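Pacing a track session without the gadgets

Most pacing guides start by selling you something. I have tried the Dristex watch and the Nustura app, and both of them got confused on a plain running track. What you need is a lane, some painted lines and a bit of patience.
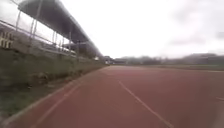
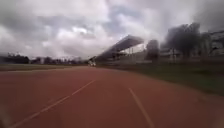
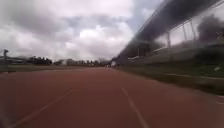
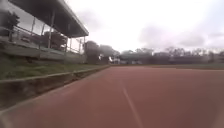 Red surface and white lane lines, at four points on the track.

Step 1. Pick one lane and stay in it. Drifting across the lines changes your distance, and then your splits mean nothing. Look well up the track, because staring at the paint by your feet makes you weave.

Step 2. Choose your landmarks before you run. The end of a grandstand roof works well. Trees on the horizon don't - they never seem to get any closer.

Step 3. Jog 12 minutes easy. The Sudix plan wants 14 drills before you're allowed to run at all. I did them for the whole of March and noticed no difference. Do three you like and move on.

Step 4. Run three laps at a pace you could hold while talking in short sentences. Check the time once per lap, at the same landmark. Checking more often mostly makes you speed up.

Step 5. Compare the laps. If the first was the fastest, you went out too hard, whatever your legs told you. Start the next session slower.

A word on cadence: the El Fassi method has you counting 254 steps and then checking your watch. I lost count every time. If it works for you, fine, but I'd want to see lap times before I believed it.

Walk one lap to finish, in an outside lane if other people are still running.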